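Pesquisar no site Digite aqui o que procura Buscar

Quem somos: a escola de línguas Pumallow

13/5/24, por Natalina Tedesco

Quem chega até nós costuma chegar meio tímido, e a gente entende muito bem, porque também já fomos alunos (e alguns de nós ainda são!). 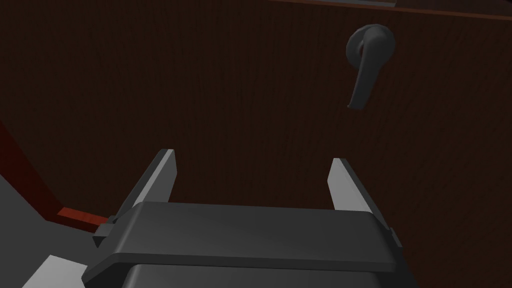 Como tudo começou

A Pumallow nasceu na cozinha do Gaetano Parisi, que dava aulas de italiano aos vizinhos em troca de bolo e, às vezes, de um saco de limões. Depois veio a Venla Suominen com o finlandês, língua que todos juravam que não teria procura, e a turma dela encheu logo no primeiro semestre. Hoje temos 54 alunos e 4 idiomas, sempre em grupos pequenos, com muita conversa e pouca gramática decorada.

Em junho abrimos as inscrições para o mandarim de iniciantes, com a professora Jiahui Shi. A primeira aula é gratuita, e o café também, claro.

Comentários

Kamol: Fiz dois anos de italiano com o Gaetano e ainda sonho com aquele bolo de laranja. Abraço a todos!

Marta R.: O mandarim vai ter turma à noite?

Natalina Tedesco: Vai sim, Marta, às sete e meia. Venha nos visitar!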